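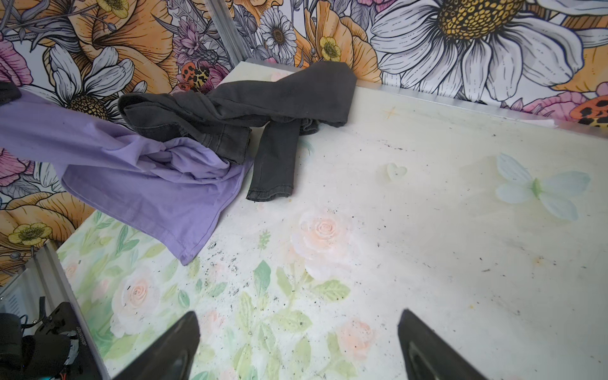
Chapter 6. Buying a Cell Off the Shelf: The Skikstead Bench Kit

By now you've wired your own controller, burnt out at least one motor (I'm guessing) and spent an evening hunting for a screw that rolled under the fridge. So you've earned a chapter in which somebody else does the hard bits. We're going shopping!

The thing I want to look at is the Skikstead bench kit. It's a two-armed cell: a pair of arms bolted to an aluminium rail, a gripper on each, walls on three sides and a tabletop panel you can print with whatever you fancy. My co-author Haris Babić had been on at me to try one for ages, and in January I gave in and cleared a space in the workshop.

I'll go through it the way I'd want a friend to, with the grumbles left in. Then in sections 6.2 to 6.5 you'll work out for yourselves whether a kit like this makes sense for the job you have in mind.

6.1 What you're paying for

The arms are what everyone looks at first, but have a think about the rail. Both arms mount to it through flat black plates, so the distance between them is set by where you bolt them down. Move one plate by 28 millimetres and every movement you've taught the cell is off by 28 millimetres too. I did this on my second morning. Mark your plate positions with a pencil before you loosen anything, please, and write them in your notebook as well.
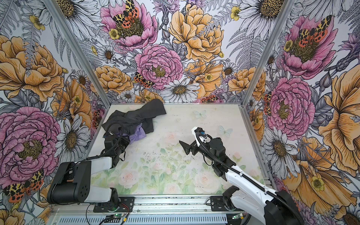 Figure 6.1 The left gripper at the clothes, with the right one open over the panel.

Clothes are a horrible thing to give a robot, and I mean that as praise for the exercise. A block has the same shape wherever you put it down. A shirt has a new shape every time, and when there's a second garment bundled on top of it the edges you were hoping to find are tucked away somewhere inside. Dark cloth is worse again, as the creases hardly show up. If you did the block-stacking work in Chapter 4 and felt rather pleased with yourself, this will bring you down a peg (it did me).

The kit's software, Teniron, comes with a starter set of 400 movements and a decent editor for adding your own. I like the editor a lot. You can slow everything to a crawl, step back one move and change it, and the arms stay in sync while you do. I'm less keen on the manual, which runs to 518 pages and puts the emergency stop settings near the back. Read those pages first.

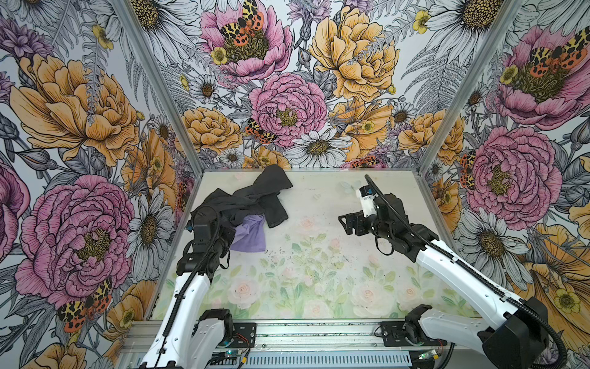 Now, about working with two arms at once. Beginners nearly always want both of them busy from the start, and I'd urge you to hold off. Get one arm reaching in, closing and letting go to your satisfaction while the other keeps well clear. When you do bring in the second arm, decide which of them has right of way over the middle of the table, and stick to it. Jasmina Popescu, who teaches from the draft of this book, gives the left arm priority in every exercise and her classes have far fewer bumps than mine.

Before you go on, get a sheet of paper and put down the job you'd want a cell to do, the largest object it would have to handle and how much bench you can spare. Keep it by you. Section 6.2 sets the Skikstead against the Meltix single-arm kit, and you'll need all three answers to fill in the comparison table.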